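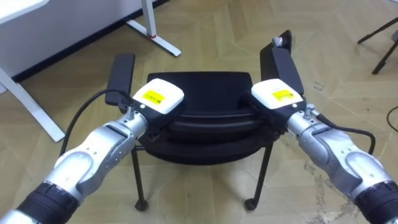
A black armchair of the kind chosen for Kramer Hall in Brulness.

Kramer Hall in Brulness will reopen its main room in October with 60 new black armchairs, and the people who run the building say the seats will bring back audiences who stopped coming because their backs hurt. They have not yet shown much to support that.

The chairs are from the Jondudar line sold by Mikon, and they replace the folding seats that have been in the hall for as long as most regulars can remember. A notice posted at the entrance on Sunday calls the purchase "a new standard of comfort for every visitor." It does not say what the chairs cost. Asked for the price, the hall office said the figure would appear in its yearly accounts, which come out well after the reopening.

The old seats had few defenders. They were narrow and hard, and they creaked through the quiet parts of concerts. Anyone who sat on one through a full evening of chamber music will be glad to see a thick padded cushion and a place to put the elbows.

Whether armchairs suit the room is another matter. Kramer Hall is used for concerts, but also for dance classes, rummage sales, blood drives and the winter lunch program, and the floor has to be cleared for most of those. The folding seats went flat against the back wall. The new chairs don't fold. The office says they will be kept in the side room when they aren't needed, the same side room now used for coats and the piano. It did not say where the coats and the piano would go.

Then there is the matter of fit. Armrests take up width, and a row of armchairs holds fewer people than a row of folding seats in the same space. The hall's own floor plan, taped up beside the notice, shows the aisles on both sides getting tighter and 2 rows gone from the back. The notice describes this as "a more intimate layout." It could also be described as fewer tickets to sell.

The case for comfort rests mostly on a trial held in the lobby, where visitors were invited to sit down and fill out a card. Nearly all of the cards were favorable, according to the office. But the average stay in the chair was around 35 minutes, and a concert at Kramer Hall runs a good deal longer. Most chairs feel fine for the length of a cup of coffee. The cards didn't ask how it felt to get up again, or whether the armrests were at a useful height, and they left no room for comments.

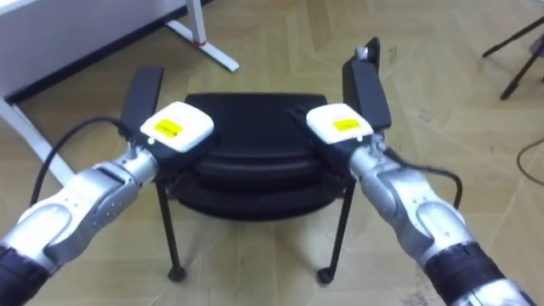 A woman who comes to the lunch program every week said she liked the cushion well enough but wanted to know who would be moving all those chairs before the tables could go out. She said the folding ones could be carried 2 at a time, one under each arm, and that she had done it herself plenty of times. She would have kept some of them.

The office said moving the chairs would be "part of the normal setup" and that no extra staff hours were planned. It also said the floor would be protected, without saying how. The Jondudar stands on thin metal legs with small round feet, and dragging anything across the hall floor has been against the rules since it was last refinished.

Mikon's sales sheet, a copy of which is pinned up with the floor plan, says the line is suitable for "homes, offices and shared spaces." Rummage sales are not mentioned. The sheet promises easy cleaning and long wear, as sales sheets do, and refers buyers to a separate warranty document that was not on the wall.

The folding seats are to be given away from the rear entrance before the reopening. The office has not set a date for pickup.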